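Pliltby Community Choir, minutes of the February members' meeting

Held in the side room at the Krawczyk hall, starting at 7:10 p.m., a little behind the time on the notice while people found chairs and shook off their umbrellas.

In the chair: Bogdan Ene
Apologies: four, all from the altos, who seem to have passed the same cold down the row

1. Welcome and last meeting's minutes

Bogdan welcomed everybody and was especially glad to see the three new tenors, who were given a round of applause that went on long enough to make them blush. The minutes of the last meeting were read through and accepted with one correction. The piece we sang as an encore at the winter concert was "The Miller's Lantern" and should not have gone down as "The Miller's Lament," a much gloomier song that we have never performed and, going by the groans from the basses, are not likely to.

Matters arising: the missing box of black folders has been found. It was under the stage behind the folded risers, with a very nice scarf on top of it. The scarf is gray with a green stripe and is hanging by the kitchen door if you recognize it.

2. The winter concert

There was a long and very happy conversation about this and your secretary did not manage to get all of it down. We sold 79 tickets, and a good few more people came in at the door after the first song and were squeezed along the back wall. Everyone agreed the second half was the stronger one. The opening number started flat and stayed that way until the piano came in, and Bogdan said he would take the blame for that himself, having given us the note while the heating fan was running. Several people said kindly that they had not noticed. Several others said they had.

After paying for the hall, the printing and the mince pies, we came out $564 ahead. It was agreed to put this toward new music, and to keep a little back for the piano tuner, who has not raised his price in years and whom we would all like to hang on to.

A letter was read out from the staff at the Beven day center thanking us for the afternoon visit the week before the concert. They would love us to come back in spring and have asked for more songs that people can join in with. The meeting was very much in favor. A list of suggestions is going around with the tea sign-up sheet, so please write clearly, and please put your name beside your song so we know who to ask about the words.

3. Spring program

Bogdan went through what he has in mind. He would like nine pieces in all, with the two river songs kept together in the middle. He has made a new arrangement of the lullaby, with the tune moved to the altos for the last verse, and he played it through for us on the upright. It was lovely, and there was a bit of a hush afterward before somebody asked whether the sopranos would get anything to do. They will be humming. There was some feeling among the sopranos about the humming, which Bogdan promised to think over.

It was asked whether we could learn the whole program by heart this time. Opinions were divided more or less down the middle of the room. People who wear reading glasses tended to be for it, as they would sooner look up than juggle two pairs, and people who joined recently were against it. In the end we settled on learning three pieces by heart (the opening number, the lullaby and the closing round) and keeping folders for the rest. Anyone who would like a practice recording for their part should put their name down, and they will be sent out by the end of the month.

4. The Rudumel exchange

For those who were not with us last year, the Rudumel singers invited us to share a concert with them and we had to say no because of the clash with the school holidays. They have very generously asked again. The idea is that they come to us for an afternoon in early summer, both choirs rehearse together, and we give a short concert in the evening with a shared supper in between.

We talked about where everybody would stand. The hall stage will not take two choirs at once unless the back rows go up on risers and the front row comes down onto the floor. It was suggested we stand in the round, with the audience in the middle, which got a surprising amount of support. Bogdan will try it out at a rehearsal before we promise anything.

Supper will be soup, bread and cake. Offers of soup to the secretary please, saying what kind, as we do not want a repeat of the year of the five leek and potatoes (delicious as every one of them was). Hosts are needed for any Rudumel singers who would like to stay the night. Six households have offered already, which is wonderful.

5. Rehearsal times

A request had come in to begin fifteen minutes earlier so that people can catch the late bus. This was talked over at some length. Those coming straight from work would find it hard, and those with small children said bedtime was the worst possible moment to be slipping out of the house. It was agreed to leave the start as it is, cut the tea break to ten minutes and finish in time for the bus. We will see how we get on and come back to it next time. Please try to have your cup back on the tray when Bogdan plays the chord!

6. The hall and our things in it

The side door is sticking again and needs a good firm lift as you pull it. The hall has been told. The music cupboard is now in voice order, and it was a real pleasure to open it, so many thanks to the two sopranos who gave up a whole afternoon to it.

We then came to the conductor's platform. The old one creaks on the left side, and it can be heard quite plainly on the recording of the winter concert, usually in the quiet bits. The proposal is to replace the top and keep the base, which is still sound. Maple was put forward for the new top and people liked how pale it is. There was a question as to whether it would show every scuff, and the answer was probably yes, so it will want a couple of coats of something clear. Bogdan said he would happily conduct in his socks. The meeting agreed to go ahead with maple. 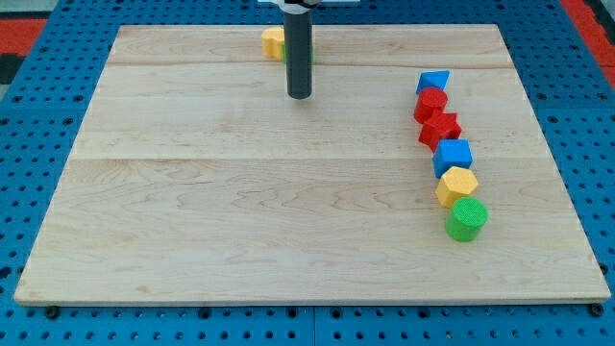
Light maple board, showing the grain.

7. Any other business

The robes question was raised once more. It was agreed to stay in black with a splash of color, and that the splash may be any color you please, though for the joint concert we might try to keep to blues and greens.

Somebody asked if we could have a warm-up that does not involve the tongue twister about the sheriff. Bogdan will look for another one and is open to ideas.

Thanks were given to everyone who helped put the chairs away after the concert, and to whoever brought the ginger cake tonight, as the plate was empty before the secretary got to it. The recipe has been asked for by at least half the room.

The meeting closed at 8:50 p.m. and we finished, as we like to, with one time through the closing round, sung from where we were sitting.

Actions

Bogdan: try singing in the round at rehearsal; reconsider the humming; find a new warm-up
Secretary: reply to Beven and to Rudumel; keep the soup list
All: song suggestions on the sheet by the next rehearsal; folders back in the cupboard in voice order, please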